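Start Entdecken Mitteilungen Listen Profil
Profile > Danica Kelmendi > Thread

Danica Kelmendi
Leute, ich lerne seit September Brettchenweben und muss euch davon erzählen, sonst platze ich! (kleiner Thread)

Angefangen hat alles mit einem Gürtel, den Aled Morgan auf dem Mittelaltermarkt anhatte. Rautenmuster, so fein, dass ich ihm bestimmt eine Viertelstunde auf den Bauch gestarrt habe. Er fand's okay, er webt selbst :)

Man braucht fast nichts: quadratische Kärtchen mit vier Löchern, Garn, zwei feste Punkte zum Spannen. Meine Brettchen sind aus Karton, 60 Stück, alle selbst gelocht. Das Garn heißt Ninia, kommt von Matić und ist herrlich glatt. 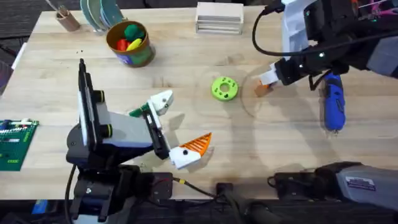

Beim Muster entscheidet die Drehrichtung, und zwar bei jedem einzelnen Brettchen. Vier vor, vier zurück, und plötzlich wächst da eine Raute! Farben sind mein großes Thema gerade. Ich will als Nächstes genau so ein knalliges Limettengrün wie bei dem Ring auf dem Tisch, dazu Dunkelgrau als Rand. Auf hellem Holz leuchtet das ja richtig!

Mein erstes Band ist 228 cm lang geworden und am Anfang doppelt so breit wie am Ende. Egal, es hält jetzt meine Yogamatte zusammen.

Falls jemand einen Tipp gegen verdrehte Kettfäden hat: immer her damit. Ich kämme sie bisher alle paar Reihen mit den Fingern aus, das dauert ewig.

Band Nr. 2 ist schon aufgespannt, heute Abend geht's weiter!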